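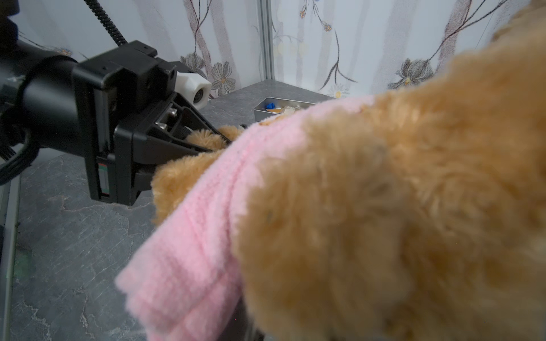
Washing and mending soft toys: your questions

Can I put a plush toy in the machine?
Most can go in on a cold, gentle cycle inside a pillowcase tied shut. Toys with a music box, glued eyes or bead filling should be sponged by hand.

How long does drying take?
Allow about 2 days on a rack. The stuffing dries last, so squeeze the middle before you put the toy back on a bed.

Do you take repairs by mail?
Yes. Send them to the Nitine workshop with your name on a slip of paper. Seams and ears are usually done in 7 days – longer in December.

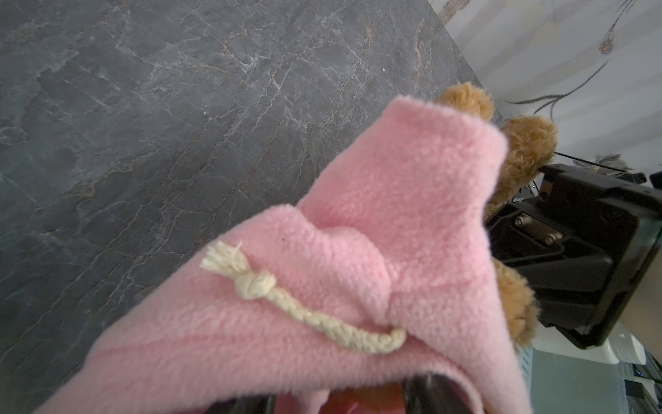 What about clothes and trim?
Take off anything removable and wash it separately. Fleece pills in a hot wash, and yarn can felt, so keep both cool.

Who does the sewing?
Rasa Laur does seams and stuffing. Algirdas Juška handles eyes and noses.

Will a restuffed toy feel the same?
It will be firmer at first. Ask for a light fill if you want it floppy.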